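Match Analyst, Youth Section (part-time, fixed term)
Pruvbridge Football Club

Reference: Youth/Analysis
Hours: 26 per week, averaged over the season
Contract: fixed term, one season, with the possibility of renewal
Place of work: Solberg Ground, Pruvbridge, and away venues in the Pikance Youth League
Reports to: Head of Youth Football
Start: July

Background

Pruvbridge Football Club runs boys' and girls' sides in the Pikance Youth League from under-12 to under-18. Match recording has until now been carried out separately by the coaching staff of each side. The recordings exist, but they were made from different heights, named in different ways and tagged to different definitions. A regain in the under-14 files is not the same event as a regain in the under-16 files, and season-to-season comparison of a player who has moved up an age group has not been possible.

The club has adopted Siteo as its only tagging and storage system for youth football. The post holder will run it, apply one set of event definitions across all sides and produce the reports that coaches use in the week after a match.

Applicants should note that the post is an analysis post. It carries no coaching duties on match days and no role in selection or release decisions.

Duties

The post holder will:

Record home matches at Solberg Ground from the raised platform on the east side, and away matches from the best position the host club can offer. The expected total is 40 matches in the season, including cup ties.

Tag each match in Siteo using the club's event list. The list covers passes into the final third, regains by zone, set pieces for and against, goalkeeper distribution, shots and entries into the penalty area. Off-the-ball events are tagged for the under-16 and under-18 sides only.

Deliver a team report by noon on the second working day after the match. The report has a fixed layout of one page of figures and one playlist of clips. No playlist may run longer than 5 minutes.

Prepare individual clip sets for players ahead of their mid-season and end-of-season reviews.

Maintain the event definitions document, log each change to it and re-tag a sample of earlier matches when a change affects comparison.

Carry out a reliability check every month. One half of one match is tagged a second time without sight of the first file, and agreement is reported by event type. Where agreement on an event falls below the agreed level, the definition is revised or the event is withdrawn from reports until it has been looked at.

Keep the recording kit in working order, charge batteries before each fixture and report damage to the ground office.

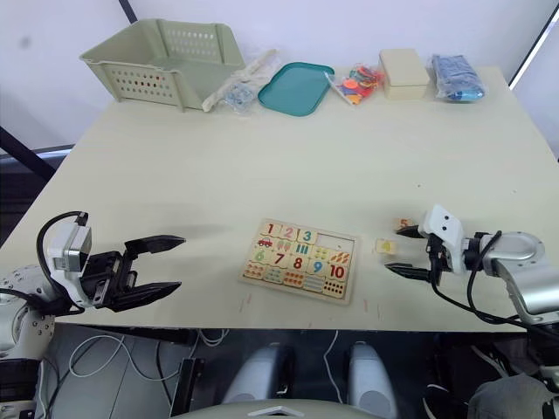 Set-piece work takes up a larger share of the week than applicants sometimes expect. Corners and wide free kicks are tagged with delivery type, first contact, second contact and outcome, and the starting positions of defending players are recorded for every corner against. Coaches of the older sides receive a summary of the next opponent's deliveries where footage is available under the league's sharing rules. Footage obtained under those rules may be used for match preparation only and must be deleted from Siteo at the end of the season.

Working pattern

The hours are spread unevenly. In a normal week with two fixtures, a little under half of the time is spent at matches or travelling to them. The remainder is tagging, reporting and one fixed evening at Solberg Ground during training, from 5.30 pm, when coaches go through their reports and raise queries. Tagging may be done at home, provided that the club laptop is used and that files are not copied to any personal device.

Weekend work is required in most weeks from September to April. There are no fixtures in the last part of December. Matches called off on the day are counted as hours worked if the post holder has already set out.

Leave may be taken at any time outside the league season. During the season it must be agreed with the Head of Youth Football before the fixture list for that month is confirmed.

Person specification

Essential

Experience of tagging football matches from video, in any system, at any level of the game. Applicants who have done so unpaid for a school, college or local side will be considered on the same basis as those who have been employed to do it.

A sound knowledge of the laws of the game and of the small-sided formats used in younger age groups.

Ability to work with spreadsheets, including lookups, pivot tables and basic charts.

Clear written English. Reports are read by coaches, parents of reviewed players and, in some cases, the players themselves.

A full driving licence and use of a vehicle, or a workable plan for reaching away grounds with a tripod case.

Clearance for work with children. The club will meet the cost of the check. No offer is confirmed until the result has been received.

Desirable

Previous use of Siteo. Training is given in the first two weeks, so lack of it will not count against an applicant.

Experience of testing agreement between two people tagging the same match.

A coaching or refereeing qualification.

Some knowledge of scripting for tidying exported data. Siteo exports plain text files with one line per event, and the present method of joining them is slow.

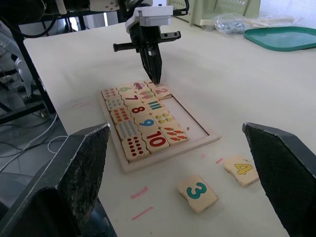 Number board and tiles on a white table.

Pay and conditions

Pay is set on the club's staff scale and will be confirmed in the offer letter according to experience. The scale is available on request from the ground office. Mileage to away fixtures is paid monthly on production of a claim form. Claims more than 30 days old are not accepted.

The club provides a laptop, a camera, a tripod, a weatherproof coat and a Siteo licence. All items remain the property of the club. The camera is insured for use at grounds and in transit, but not when left in an unattended vehicle overnight.

There is a probation period of three months. The review at the end of it looks at punctual delivery of reports, the results of the reliability checks and feedback from coaches of at least two age groups.

Safeguarding and use of footage

All players in the youth section are minors or were minors when registered. Match footage is recorded under the consent given on the registration form. Where consent has been refused or withdrawn, the post holder will be told in advance and must follow the agreed procedure for that fixture. Opposing clubs are notified of filming when the fixture is confirmed.

Footage must not be posted, shared by personal message or shown to scouts or agents. Requests from outside the club are passed to the Head of Youth Football without reply. Breach of this section is treated as gross misconduct.

How to apply

Send the following to the ground office, by post or through the vacancies page of the club website, quoting the reference at the top of this notice:

A CV of no more than two pages.

A covering letter stating which of the essential criteria are met and how. Letters that do not refer to the criteria will not be scored.

One example of past analysis. It may be a report, a spreadsheet or a written breakdown of a passage of play. Remove the names of any players under eighteen before sending. Do not send video.

Applications close at noon on the last working day of May. Shortlisted applicants will be contacted in the first half of June. Those not shortlisted will be told by email, but individual comments cannot be given at that stage.

Selection

Shortlisted applicants will be invited to Solberg Ground for a practical task followed by an interview. In the task, applicants are given the club's event list, a recording of part of an under-15 match and a laptop with Siteo already set up. They are asked to tag the passage and write a short note to the coach. Marks are given for consistency with the event list and for the clarity of the note. Speed is not marked, and an unfinished file that follows the definitions will score higher than a complete one that does not.

The interview covers the application, the practical task and safeguarding. Applicants needing any change to the equipment, seating, lighting or timing should say so when they accept the invitation.

Travel costs for interview are refunded within the Pikance area only.

Questions on the duties of the post may be put in writing to the Head of Youth Football, care of the ground office. The event definitions document is sent to shortlisted applicants with the invitation and is not available before then.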